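Gripper Comparison: Frequently Asked Questions

Last updated Monday, March 13, 2023

What is being compared?
Two grippers, the Salteck two-finger and the Ellitz parallel jaw, on the same simulated arm with the same controller. We run everything in simulation first. The pair that comes out best goes to the bench at Tustlow in October.

How many trials have been run?
1,994 so far. Each trial is one attempt at one object from one starting pose. There are 11 objects in the set, and cans are the hardest group for both grippers.

Which camera view do you use?
The wrist view, looking out past the fingers. We also log a fixed view from the side, but scoring is done from the wrist view and the joint data.

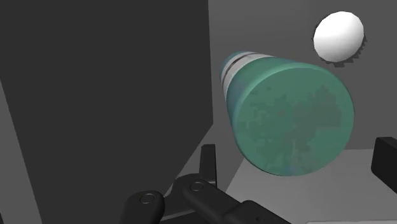 Contact settings matter more than most people expect. If friction is set too low, a round object can slide out of a grip that would hold on real hardware. We keep friction and object mass the same for both grippers and list the values at the top of each results file.

What counts as a successful grasp?
The object has to stay between the fingers for 3 seconds after the lift ends. If it touches the table again in that time, the trial is scored as a failure.

Why were 37 trials removed?
The controller hit a joint limit before the fingers closed. Those runs say nothing about the gripper. They are kept in a separate folder and can be downloaded.

Can I test my own gripper?
Yes. Send a model file with joint limits and finger masses to Carol Rudd. Meshes with holes in them will be sent back.

Do you have results for the Oakley suction tool?
Not yet. Morven Galbraith is working on the contact model for the cup.

Can I change the starting poses?
You can, but the scores will no longer match our tables. Please note the change if you share them.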